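La recette

On m'avait confié l'évaluation du module Gremov parce que je n'avais pas d'avis sur lui. Le service achats de Listley appelait cela une garantie. Le module se louait au mois, avec le simulateur, les modèles d'objets et une assistance par messagerie. Le devis portait sur 60 postes. Ma signature conditionnait les 59 suivants.

Le protocole tenait en une page : une table, un panier tressé, des objets courants, une consigne en langue naturelle. Le bras devait aller chercher l'orange dans le panier, ou l'y remettre, selon le tirage. Le cahier des charges demandait 218 essais sans intervention. J'avais ajouté une poire, un citron vert et une canette, pour que la consigne ait un sens.

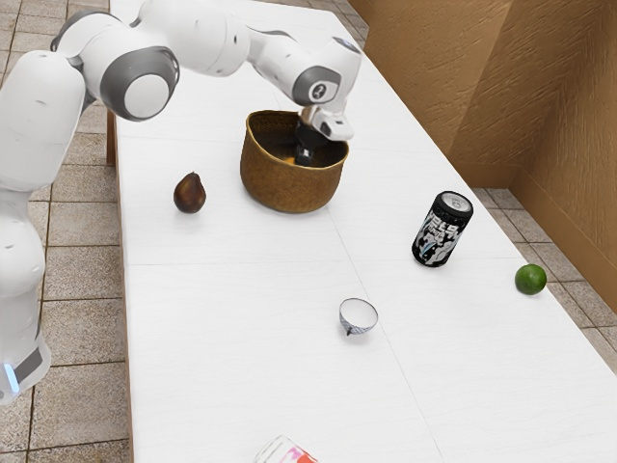

Poste virtuel, bras engagé au-dessus du panier. Rendu du simulateur Gremov.

La documentation était correcte. Elle distinguait l'effort de serrage commandé de l'effort mesuré, ce que la concurrence ne fait pas toujours, et donnait les unités. Le chapitre 14 traitait des surfaces non rigides en quatre paragraphes, dont un seul utile. J'ai noté l'installation sans réserve, la prise en main avec une réserve mineure sur les menus, traduits par quelqu'un qui n'avait jamais ouvert le logiciel.

Les essais se lançaient le soir. Le matin, je relisais le journal : heure, consigne, trajectoire, résultat. Je travaillais alors à Umaritz, dans un bureau prêté par la filiale, au-dessus d'un entrepôt dont le chauffage suivait les horaires d'un autre bâtiment. Je gardais mon manteau. La colonne « résultat » n'admettait que deux valeurs, conforme et non conforme, et je n'avais pas encore vu la seconde.

Au quatrième matin, une ligne ne portait ni l'une ni l'autre. La case était vide. J'ai ouvert la vue rapprochée correspondante.

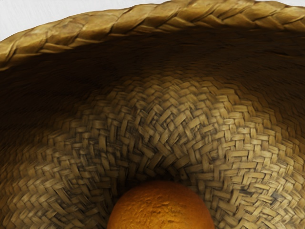

J'ai écrit à l'assistance. On m'a répondu en moins d'une heure, ce que j'ai consigné au titre de la qualité de service. La case vide, m'expliquait-on, signifiait que le critère de réussite n'avait pas été évalué. Je demandais pourquoi. Le critère n'avait pas été évalué, disait la réponse suivante, parce que le module n'avait pas déclaré la tâche terminée. Je demandais ce qu'il faisait, dans ce cas, entre la dernière commande et la fin du temps imparti.

« Il observe », m'a-t-on écrit.

Le verbe ne figurait pas dans la documentation. J'ai cherché. J'ai trouvé « acquérir », « estimer », « mettre à jour ». J'ai ouvert un ticket pour incohérence terminologique.

La nuit suivante, il y a eu plusieurs cases vides. J'ai écarté la saturation de la mémoire, la dérive d'horloge, une erreur de montage du modèle de panier. Celui-ci venait du catalogue Gaber, qui fournit des objets numérisés à la moitié de la profession, et il était plus détaillé que nécessaire. Un éclat pâle était accroché à la paroi intérieure, côté droit. Personne n'en avait besoin pour faire saisir une orange à une machine. Quelqu'un, chez Gaber, avait pourtant jugé bon de le laisser. 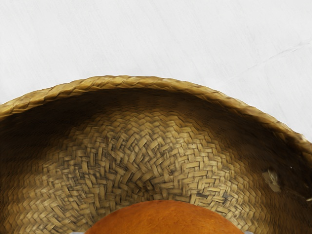 Vue rapprochée du panier. L'éclat clair se trouve sur la paroi de droite.

J'ai tracé les temps d'attente sur un graphique. Ils s'allongeaient d'une nuit à l'autre, de façon régulière, et je n'ai trouvé aucune loi simple à leur faire suivre. Le bras finissait toujours par obéir quand je relançais la consigne. Le serrage restait dans les tolérances. À tout point de vue contractuel, le produit fonctionnait.

J'ai fait une chose qui n'était pas au protocole. J'ai dupliqué le panier et supprimé l'éclat dans l'éditeur, ce qui demande 2 clics et une confirmation. J'ai lancé la série complète. Au matin, toutes les cases étaient remplies : conforme, jusqu'en bas. Les durées étaient excellentes. J'ai remis le panier d'origine pour la série de contrôle, et les cases vides sont revenues.

Le rapport exigeait une recommandation. J'ai écrit que le module était apte au service, sous réserve de simplifier les modèles d'objets. J'ai joint le graphique en annexe, sans commentaire. L'assistance a clos mon ticket en remplaçant, dans sa réponse type, « il observe » par « il acquiert ».

Listley a signé en décembre. Il me restait un accès au simulateur, que personne n'avait pensé à révoquer. Je m'y connectais parfois le soir. Je chargeais le panier d'origine, je donnais la consigne, et je ne relançais pas.

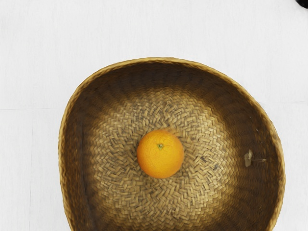 L'auteur de « La recette »
Ingénieur d'essais et nouvelliste

La dernière fois, j'ai porté le temps imparti à sa valeur maximale. Le logiciel m'a demandé de confirmer. J'ai confirmé, j'ai enlevé mon manteau et j'ai approché la chaise de l'écran.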